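Gravum - task planner and grid map for two-arm table work

Gravum is the planning part of Gukach, our set of tools for running two arms over one shared table. It reads the camera views, keeps a list of what is in each cell of the table, and decides which arm moves next. Motor control is handled by Lu, in its own repository.

What is in this release

The planner, the perception node, the replay viewer and 700 recorded runs of the breakfast task. The runs hold 3331 labelled steps. Each step stores joint positions, gripper opening, the wrist views and the fixed view.

Cell map

The table is marked out with blue tape. Perception finds the tape lines first and works out the cells from them. Lines may bend, fray or have gaps, so the fit allows for a break in any line and joins the two ends. Loose bits of tape are the most common cause of a false line. 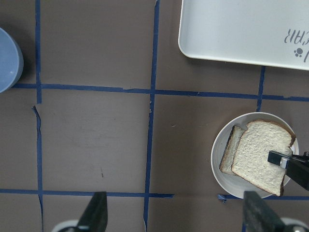

Each cell gets one of three states: free, taken or shared. Shared means that both arms have a planned path through it. Only one arm may hold the lock on a shared cell, and the lock is released when the gripper has left it. If a bowl sits over a tape line, every cell it touches is marked as taken.

Planning

Plans are short. The planner looks two actions ahead for each arm, checks the paths against each other and sends the first pair to Lu. An arm with nothing to do is told to wait above the table with its gripper open. Bread is held with a lower force limit than bowls - set this in grip.yaml, under soft_items.

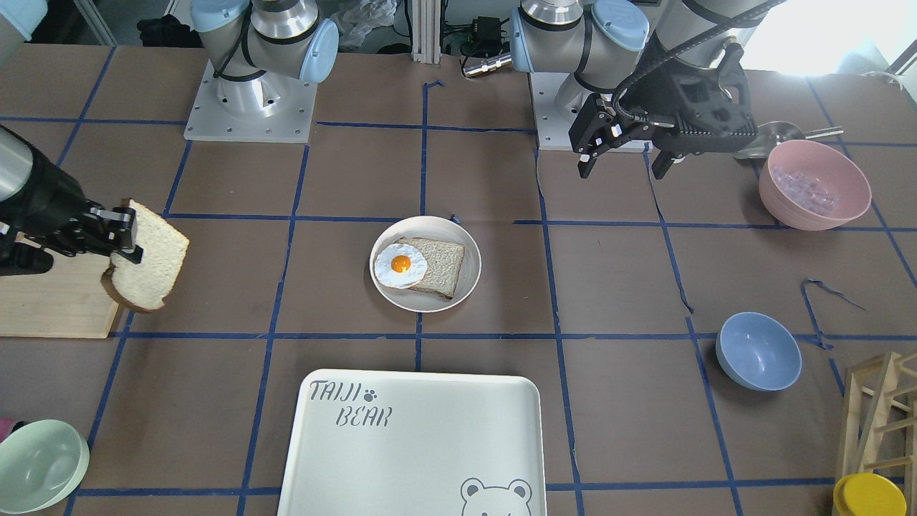 Gukach Notes, no. 21

Replay

Start the viewer with the name of a run. Use the arrow keys to move by one step and the space bar to play. The cell map is drawn over the fixed view, and turning it off does not change the saved labels. Runs are stored by number, and the port is 3972 unless you set another.
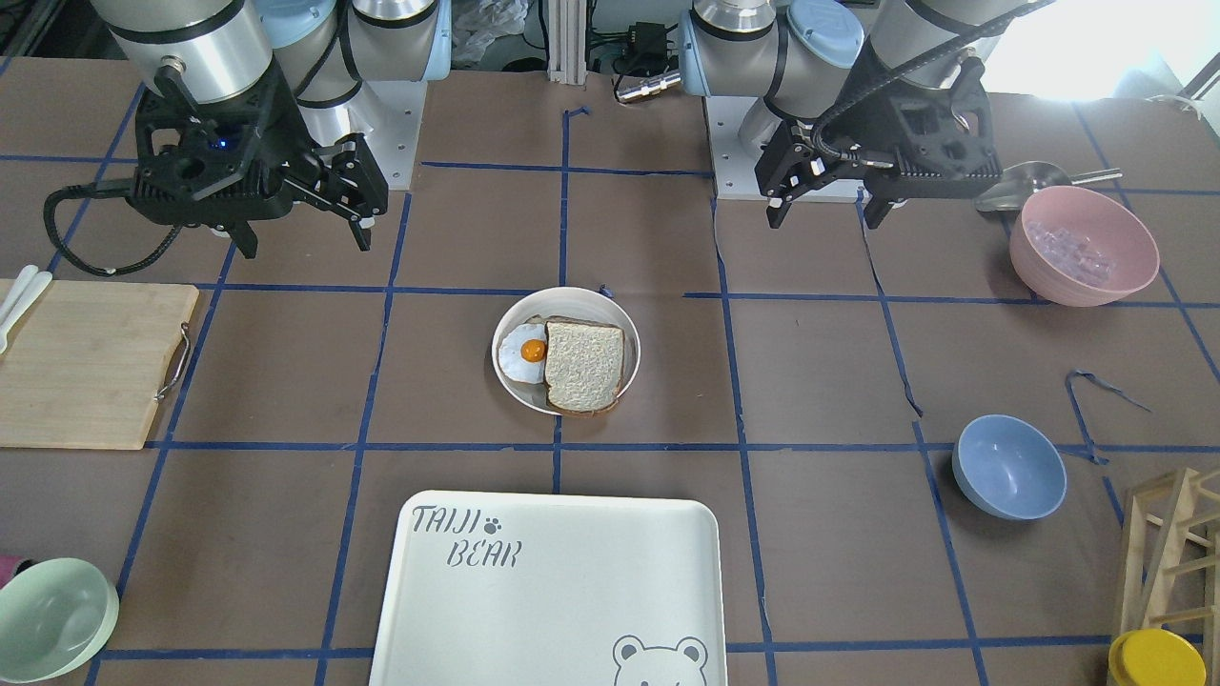 Known problems

Clear items are often missed by the segmenter. Ice cubes in a bowl are found as part of the bowl, and we label them that way for now.

Strong light from a window can shift the white balance between runs. Use fixed exposure if you can.

The Diredwood branch has a newer line fit that copes better with wavy tape. It has not been tested with the replay viewer - please report faults against that branch and leave the main list for release bugs.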